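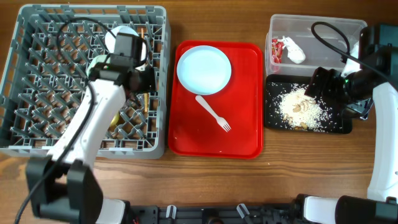

We share this newsletter by e-mail every other month. Enter your address to receive it. No thanks

Print this page | E-mail this page

Reading time: 6 minutes

A visit to the Aigner canteen school in October

I went to the Aigner open day mainly because my sister-in-law wants to send two of her kitchen staff there next year and could not get away herself. I run the midday meals at a small day center, so most of what they teach is close to what I do anyway. These are my notes, written up the same evening and tidied a little for the newsletter.

Aigner trains people for canteen work: serving, clearing, dishwashing, storage and some cold kitchen. It is in a former dairy on the edge of Tratow, a ten-minute walk from the train if you take the path behind the sawmill. If you drive, park by the loading dock. The front lot was full when I arrived and I had to turn around in a very narrow lane with a delivery van behind me.

Doors opened at 9:30. Veronika Ortner, the head of the school, gave a short welcome in the entrance hall, and then we were put into groups. Ours had 13 people in it. Most were from nursing homes and school kitchens, plus a couple who are opening a guesthouse and asked a lot of questions about insurance.

The serving line

We began on the ground floor with the serving line. It is a full-length counter with a hot section, a cold section and a tray rail. Trainees spend their first week only here. Jonas Mayrhofer showed us the portioning exercise, in which you serve rice, vegetables and sauce onto ten plates and then each plate is weighed. He let visitors try. My plates were fairly even except for the last one, which was far too small. I had misjudged how much rice was left in the pan, and that happens to me at work too.

The rail is set lower than the one we have. Jonas said they lowered it two years ago after complaints from the nursing homes, whose residents have trouble lifting a tray at elbow height. I measured ours when I got back and it is a good hand's width higher. We will look into it.

Clearing and sorting

The part I had come for was upstairs, in the clearing room. The school has small practice tables there, where trainees learn to clear one place setting properly before they go anywhere near the dish return.

The table I spent the most time at had a wooden top. A gray plastic dish rack was at the left, a red tray in the middle and a clear plastic container at the right. On the tray were a light blue plate with a shallow rim and a white plastic fork, and a few small white crumbs or grains of rice had been left on the red. One white plate was already standing upright in the rack.

Liesl Mösli teaches this section. Her rule is that you look at the whole tray before you touch any of it. Food scraps come first, then cutlery, then plates, and the tray itself last. I have always taken the plate off first, because it is the biggest thing, and then had a fork sliding around while I carried the tray to the bin. Her order is slower for the first few trays and then it isn't.

She was firm about the crumbs. A tray that looks clean from standing height often has rice stuck along the raised edge, and if it is stacked like that, the next tray won't sit flat. They wipe every tray with a damp cloth, long side first, and finish in the corners. A tray with rounded corners is easier to wipe, and if you are buying new ones she advises paying a little more for them.

On racks, her advice was the following. Plates go in upright with the eating side all facing the same way. Start at the back and work toward yourself, so you never reach over a plate you have already placed. Leave a gap where the pegs are close together and the plates are deep. Light plastic plates should not share a rack with heavy china, as they lift in the spray and end up lying flat on top of everything, full of dirty water. We have this problem every single day and I had blamed the machine.

Somebody asked whether plastic forks belong in the dishwasher at all. Liesl said it depends on the fork. The sturdy reusable ones can go in a cutlery basket, handles down. The thin ones warp and should be sorted out at the table. Several people in the group use both kinds side by side, and she suggested buying them in different colors so that the person clearing doesn't have to think about it.

Color also came up with the trays. Some kitchens use one color for each dining room or each diet. Liesl likes a strong color for trays in general, red or dark green, as leftovers show up well against it. Ours are beige and speckled. You can't see anything on them.

The dishwashing room

After a coffee break we went down to the dishwashing room. It was loud and hot and we were asked to stay behind a yellow line. The machine is a conveyor model from Traren, about which I can say little, as ours is a simple hood type. What interested me more was the drying area. Racks are left to stand for two full minutes before anyone unloads them, and there is a kitchen timer on a string for the purpose. Plates come out nearly dry and no towels are used.

Gion Fuchs, who looks after this room, keeps a book of breakages. Last school year they lost 511 pieces, and that was with beginners handling them all day long. Soup bowls were at the top of the list. He showed us the page for each month, and in the months when a new course begins the entries run over onto a second sheet. I don't keep a book like that. I only know that we reorder cups every spring.

Storage

The storeroom was the last stop before lunch. It is narrow and very well organized, with open shelving on both sides and a label on every shelf edge. Dry goods are kept in see-through tubs with lids, which they order from Jeltlow. Opened packages never go back on the shelf as they are. Everything is tipped into a tub and the printed part of the bag, with the date, is cut out and put inside against the wall of the tub. I had not seen this done before — we write the date on tape, and the tape falls off in the cold room.

There was some discussion about whether the tubs are worth the money. A woman from a school kitchen said hers had cracked at the corners after a year. Gion thought that came from stacking them too high when full. They stack three at most.

Lunch

Lunch was served by the trainees from the line we had seen in the morning, at 12:15. There was barley soup, a potato and leek bake, salad, and stewed plums. The bake was good, the salad a bit heavy on vinegar. We cleared our own trays afterward under supervision, and I am sorry to report that I took the plate off first.

I sat with Jonas Eberhard, who did the course last year and now works in a hospital kitchen serving almost 100 lunches on his ward side alone. He found the first two weeks dull, all trays and racks, and said the storage unit was the part he uses most. He would have liked more time on special diets. I passed that on to my sister-in-law, because her two would need exactly that.

Practical points

The basic course runs for six weeks, with the mornings at the school and the afternoons in a working kitchen. There is also a short version of three days for people already employed, covering only clearing, dishwashing and storage. That is the one I would choose for our staff. Work shoes must be brought along, and aprons are provided. Rooms can be had in the house next door, but they are simple and the bathroom is in the hallway.

The building has no elevator to the upper floor. Anyone who has trouble with stairs should call ahead, and they will set up the practice tables on the ground floor.

I left at 2:30 with a folder, a sample of the shelf labels and Liesl's one-page sheet on clearing order. The sheet is now taped up next to our dish return. I have also asked for a price on red trays.

Print this page | E-mail this page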